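Recording cloth-handling examples with two hand-held grippers

Plitard notes, part 2: bedroom tasks
Written by Napaporn Jaidee, last changed 15th November

Part 1 dealt with charging, pairing and clock sync. Everything below assumes both grippers are already paired and that the session has a name on the Plitard server. If the status page still shows "unsynced", go back and fix that first. Unsynced sessions can't be repaired later.

1. Set up the room

Work in a real bedroom, with the furniture where its owner keeps it. Don't clear the background. The model has to find a sock on a patterned bed as well as on a plain one, and our first batch in July had too many plain ones. Do check the following:

Lights on, curtains left as they are for the whole session.
Fans off if they point at the work surface. Moving air shifts thin cloth between grasps.
Mirrors covered or turned away.

A slatted mat on a bed is a good work surface. The slats give the tracker plenty of edges to follow, and cloth slides on them without bunching. A plain white sheet is the worst case, and tracking loss on white sheets was the main reason Siselitz sessions were thrown out.

2. Map the space

Hold one gripper at chest height and sweep the room slowly, then pass over the work surface twice, once from each side. Keep the fingers open and empty. Stop when the map indicator turns solid. Do the same with the second gripper before starting any task.

3. Record the grasp

Start each episode with both grippers clear of the cloth and still. Close on the item with the tips of the fingers, lift it straight up, and pause before carrying it anywhere. 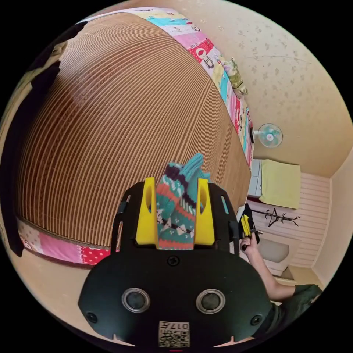

The pause matters more than it seems to. Aurel Mocanu's segmentation script looks for a short stretch of near-zero speed to split the lift from the transfer, and without it the two are merged and labeled as a single motion. Count to 2 under your breath.

Keep the idle gripper in a natural resting position. Don't hide it behind your back, as the tracker will drift and the episode will fail the two-arm check.

4. Vary the examples

Change the item's starting pose after every episode: flat, folded, bunched, inside out. Change the item itself after 8 episodes. Knitted items with bands or motifs are useful for fold labels, but mix in plain ones too.

5. Review before upload

Play back each episode at normal speed. Reject it if the item leaves the fingers during the lift, if your free hand touches the cloth, or if the pose trace jumps. Mark failed grasps as "fail" and keep them - they go into a separate set.

Upload from the session folder. Error 11 means the map file is missing; copy it over from the mapping run and try again. For anything else, write to Gladys Urio with the session name.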